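Subject: Re: [stonecare] Ring marks on honed marble, second sealer coat?

On the November thread, the original poster wrote:

> We had a honed white marble counter put in last spring and sealed it
> once with Skovon. There are now four or five dull rings near the sink.
> The installer says to put on a second coat and they will fade. Is that
> right? Also, is Wivix any better on honed stone?

A second coat won't fade them. Dull rings on honed marble are nearly always etching, where acid from juice, wine or vinegar has eaten a little of the surface. Sealer slows down stains. It does nothing about acid.

Wipe the counter with plain water and let it dry overnight. If a ring looks darker than the stone, it's a stain, and a baking soda poultice under plastic wrap for a day should pull some of it out. If it looks lighter or flatter, it's an etch and has to be rubbed back. I use a Gaber hand pad, the fine one, with water and light pressure, and go well past the ring so you don't leave a dish in the stone. Try it behind the faucet first. 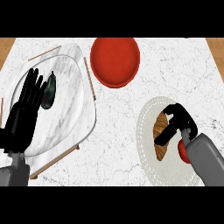 White marble with gray veining, and a marble serving board on the left.

A board takes the same treatment as a counter, but keep water away from any wood next to it.

On Skovon versus Wivix, I've used both and can't see a difference after six months. Wivix smells worse. Put on a thin coat, wait ten minutes, and wipe off all of what's left. Most of the haze complaints on this list come from people who let it dry on the surface.

If the rings are deep enough to catch a fingernail, get a quote for rehoning. Mine came to 887 dollars for the kitchen, and a second shop wanted 1,655 for the same work. The cheaper one did a good job. Ask whether the price covers the backsplash. Mine didn't, and that was another 171.

Trundeck still sells the pads singly if you don't want the full set.

> Also, does anyone bother with trivets?

Yes, and coasters.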